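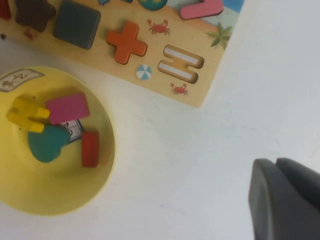

*Lower right corner of the board, with the plus sign in place and the equals slot open.*

# Cludavach beach counting board: review

Type: wooden peg and shape puzzle, one piece board
Bought from: Skistow, online, in January
Time in use: 13 weeks
Price paid: $32

The Cludavach is a flat rectangular board with three kinds of pieces: upright fish pegs, flat numerals, and flat shapes. I was looking for a single board that covered counting, sorting, and the first arithmetic signs, and had already returned the Gostberg equivalent over poor slot tolerances.

## Layout

The printed background is split into water and sand. Fish pegs stand in small rectangular slots along the top, with a row of round holes under them. The numerals run 1 to 10 below that and the shapes occupy the sand. The signs are spread over two rows: greater-than follows the 10, while plus and equals are down at the end of the shape row. I would have preferred all of them in one place. A child building a sum has to collect parts from both rows.

The print is a seaside design with a palm tree, a crab, and a starfish. It is busy, but the artwork sits between the slots and does not compete with the cutouts.

## Pieces and fit

The plus sign is the best piece in the set. It is thick, the arm ends are rounded, and it can be picked up by the edge without tipping the board. The star and the square have similarly soft corners. None of the pieces has a knob, so a child who is used to knobbed puzzles will need a few sessions.

The equals sign goes into two parallel recesses. The recess floors are painted white and the walls are left as bare wood color, so an empty slot reads clearly from across a table. Fit is slightly loose on the shapes and correct on the numerals. The fish pegs were tight for the first 4 weeks and then eased.

## Use as a sorting set

The board ships with no container for loose pieces. This is the main omission. I added three plastic bowls from the Salem storage range, one for each kind of piece, and labeled them in Chinese to match the vocabulary cards we already use.
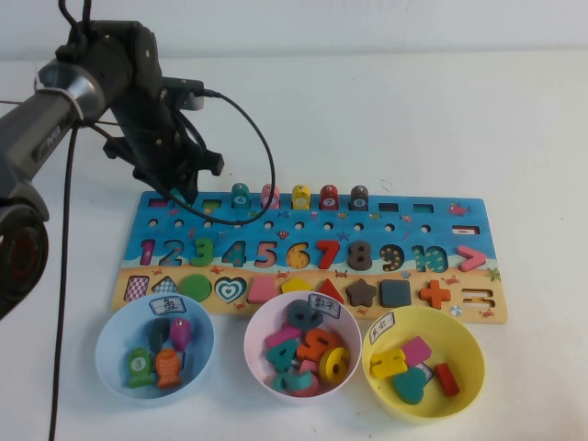 *Sorting setup: fish (鱼) in the light blue bowl, numbers (数字) in the white, shapes (形状) in the yellow.*

Bowl size matters more than I expected. The numerals are the bulkiest category once they are off the board, and they pile up. A wider bowl for that group would be an improvement. Fish and shapes can be picked through without emptying the bowl.

Duplicate colors are worth knowing about before purchase. Red is used for the 7, for the triangle, and for a fish, so sorting by color cuts across the categories. I use this as a second exercise after sorting by kind. For a first session it is a source of errors, and I would start with the fish alone.

## Wear

Paint on the numerals has held. There is light scuffing on the printed surface near the shape row, where pieces get dragged instead of lifted. I wipe the board with a damp cloth and dry it flat. The product sheet says not to soak it, and I have not tested that.

## Ratings (out of 6)

| Item | Score |
|---|---|
| Piece finish | 6 |
| Slot fit | 4 |
| Layout | 4 |
| Storage | 1 |
| Value | 5 |

Recommended for sorting and number order. For sums, check the listing for duplicate numerals first, as sellers pack the set differently. Skistow also lists replacement fish pegs, but only as a full set.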